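Wavgate Forums > Workshop and Home Automation > Are household chores solved yet?

kneath_fitter
Sunday, November 19, 2023
I keep reading that general tidying is a year away. On our line at Kneath the arm does 1,145 picks a shift, all the same bracket, all presented the same way up. Put a mixed bin in front of it and the rate collapses. What is the state of play for loose household items?

Eirlys Wogan
Depends on the item. Boxes and cups are fine. Anything jointed is poor. I've been working on picking things up off floors since March, and keys are the worst of the common objects. A bunch has no fixed shape, so a stored grasp is no use. Polished metal on pale tile also gives bad depth readings. 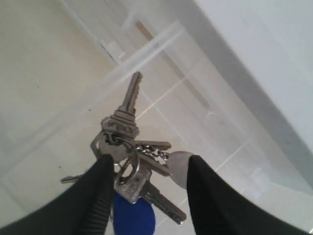
Of 624 attempts on key bunches I logged 425 as clean lifts. A clean lift means the whole bunch leaves the floor and stays held for the length of the move. Most of the failures were grasps on a single blade, where the rest of the bunch swings and levers it out. Going for the ring or the bow of a key is better, if the planner can find one.

plundex_user
425 out of 624 is 68 per cent. A toddler beats that. I wouldn't call it a chore done.

Eirlys Wogan
I didn't call it one. It's a grasp rate, with no retries. Allow a second attempt and the figure goes up, but so does the time.

tmr_68
Disagree with plundex_user. For someone who can't bend down, a slow machine that needs two goes is still useful. Cycle time matters on a shop floor. It matters much less in a hallway.

plundex_user
It matters if it pushes the keys under the cupboard on the first go. Then you need a person anyway.

kneath_fitter
Same on our side. A dropped part is cheap, a part knocked out of reach stops the cell. Are the ribbed fingers worth having over smooth ones? The Brovum pads we tried wore flat after 1,882 cycles.

Eirlys Wogan
For flat metal, yes, slightly. Grip force made more difference. I can post the force settings if you tell me which gripper you're running.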